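Section 4: Recording Your First Examples in a Home Kitchen 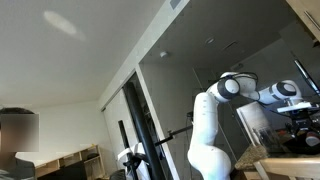
Figure 4-1. The arm beside the counter, with the gripper hanging below the wrist.

By now your Segura arm should be bolted down and talking to Ulla, our recording program, so we can get to the part most people have been waiting for - showing it what to do! Take your time with the first few. Everyone's early ones are a bit wobbly.

1. Open Ulla, choose New Task, and type a plain sentence such as "put the cup by the sink." Every example you save will carry that sentence.

2. Stand where you can see the gripper and still reach the stop button.

3. Press Record, wait 2 seconds, and guide the arm through the task at an easy, steady pace.

4. Press Save if you are happy with it, or Discard if you bumped something.

5. Move the objects a little and go again until you have 80 saved examples.

Note: Small pauses and second tries are fine to keep. Lilla Antal, who looks after the shared task library at Fistuden, likes to see a few in every set.

Caution: Keep hair, sleeves and loose cables away from the elbow joint whenever the arm is powered.

6. Choose Send to Library. Sets of more than 1000 examples should go up overnight. See Section 5 for labels.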